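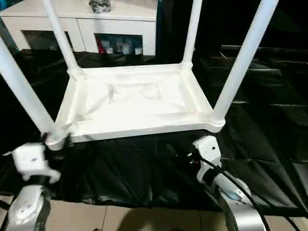 Banco de plástico branco, virado ao contrário em cima do plástico preto

Fórum > Casa e Bricolage > Móveis e reparações
Tópico: Banco de plástico com pernas que abanam

marta_olival
Boa tarde a todos. Tenho um banco de plástico branco, de quatro pernas redondas que entram em encaixes nos cantos do assento. Comprei-o em segunda mão e duas das pernas abanam quando alguém se senta. A minha ideia era desmontar, limpar os encaixes e voltar a montar, e de caminho pintar o conjunto de verde escuro para ficar na varanda. Perguntas: vale a pena pôr cola nos encaixes? E que primário usam em plástico mate?

tozé_serra
Cola não. Se colares e daqui a um ano rachar uma perna, vai o banco todo para o lixo. Na foto parece haver rosca na base da perna da esquerda. Se for rosca, desaperta tudo, limpa com um pincel seco e volta a apertar à mão, sem alicate. O alicate marca o plástico e pode partir o colar do canto.

Lurdes M.
Concordo com o Tozé na parte do alicate. Na cola nem tanto. Tive dois bancos do género na lavandaria, com a rosca já moída, e não havia aperto que segurasse. Pus cola de dois componentes e estão firmes desde então. Depende do estado da rosca.

marta_olival
Desapertei uma. A rosca está boa, só tinha areia lá dentro. As outras vejo logo à noite.

Amr Salem
Duas voltas de fita de teflon, da dos canalizadores, também tiram folga. Enrola no sentido em que a perna aperta, senão sai tudo ao enroscar. Não precisa de cola e desmonta-se quando se quiser.

tozé_serra
A fita de teflon é para vedar água, não é para segurar peso. Ao fim de uns meses está esmagada e a perna volta a abanar.

Amr Salem
Tenho um banco assim no terraço há 14 meses e não voltou a abanar. Se voltar, troco a fita, são dois minutos.

rq_pinturas
Quanto à tinta: em plástico mate, lixa fina (uso a de 1000), pano com álcool e primário próprio para plásticos. O Sallier agarra bem. O Corkolholm é mais barato, mas a mim descascou nos cantos. Demãos finas e 50 minutos entre cada uma. O fundo do assento tem relevo, por isso aí uso spray, o rolo não chega às nervuras. E pinta as pernas fora do banco – se pintares montado, a tinta entra na folga e cola a perna ao encaixe.

Lurdes M.
Eu nem pintava a parte de baixo do assento. Fica virada para o chão e a tinta só serve para lascar ao arrastar o banco.

rq_pinturas
Numa varanda o banco acaba muitas vezes virado ao contrário para escorrer a água. Pintado só por cima fica feio. Mas é uma questão de gosto.

nelo77
O Corkolholm não descasca se for bem agitado antes. Pintei as cadeiras do jardim com ele em junho e estão como novas. O problema costuma ser a limpeza, a gordura das mãos fica no plástico. Usem luvas.

tozé_serra
Já agora, esse plástico preto no chão é bom para apanhar pingos, mas escorrega. Prende as pontas com fita. E se o banco estiver ao sol, deixa-o arrefecer à sombra antes de pintar.

marta_olival
Obrigada a todos. Já vi as quatro pernas. Três têm a rosca boa, a quarta está um pouco gasta na ponta. Nessa vou experimentar o teflon do Amr e logo se vê, a cola fica para último recurso. Encontrei o Sallier na Younis a 21 euros, a lata pequena. Alguém sabe se há mais barato?

nelo77
Na Zurkeck costuma haver, mas só em branco e cinzento. Para verde escuro o cinzento serve.

Lurdes M.
Marca as pernas com um bocadinho de fita antes de as tirares, para cada uma voltar ao seu canto. Eu troquei as minhas e o banco ficou coxo.

marta_olival
Boa, vou marcar. Fico então com o cinzento da Zurkeck, se ainda houver. Ponho aqui uma foto quando estiver pintado.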